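Gevby Felt Table Cover, teal: six months in
Posted 22 Sep 2024
Reviewed by Gayan Marikar

I don't trust anything that calls itself a "surface system." Gevby uses the phrase four times on the packaging of what is, once you get it out of the sleeve, a piece of felt. It comes folded into a square, so the first thing you get for your $37 is creases. The leaflet says they drop out overnight. Mine took most of two weeks, and one of them, near a corner, is still there if you run your hand over it.

I bought it for a folding table that had gone past wiping down. Things slid on it and glasses left rings. I also hate the clack of putting anything down on a bare top, and felt seemed like a cheap fix. Cheap compared to a new table, anyway. Compared to felt by the yard it's a bad deal, and I priced it: the fabric store wanted less than half as much for the same size, minus the hemmed edge.

So is the hem worth it? It's neat, I'll give them that. The stitching is straight on three sides and wanders on the fourth. Nothing has frayed so far. My brother-in-law Ruwan Gamage bought the Keltcombe version in May and his edges are glued, and they started lifting before the summer was out.

The box promises the cover will "stay put under daily use." It does if you leave it alone. Lean on the edge and the whole thing creeps toward you. I ended up clipping the back side with four tablecloth clips, which Gevby will sell you separately, naturally.

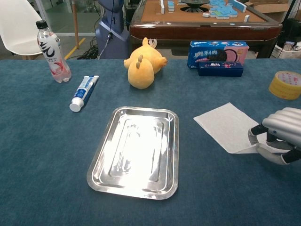 The teal cover with a steel tray and a few odds and ends on it.

Color is the one area where I have no complaints. The website shows a green you'd expect in a pool hall, and I was ready to send it back, but in the room it leans blue and looks better than the listing. It also shows every crumb and every white thread in the house. A lint roller handles most of it. The leaflet's advice to "brush gently with the nap" got me nowhere.

Spills are where I'd call the marketing misleading. "Liquid resistant" means you have a few seconds. Water beads, sits there, and then goes in all at once. Coffee did the same and left a brown ring that cold water and dish soap faded but didn't remove. The cover isn't machine washable. That fact is on the bottom of the leaflet, in gray.

The listing had 218 reviews when I ordered, most of them five stars and most of them written the week the thing arrived. I'd like to hear from those people now.

Noise: better. Sliding: better. Looks: fine from across the room. I'd pay $20 for it and not complain much. At full price, buy the yardage and find somebody with a sewing machine.

Three stars out of six, which is how this site does it.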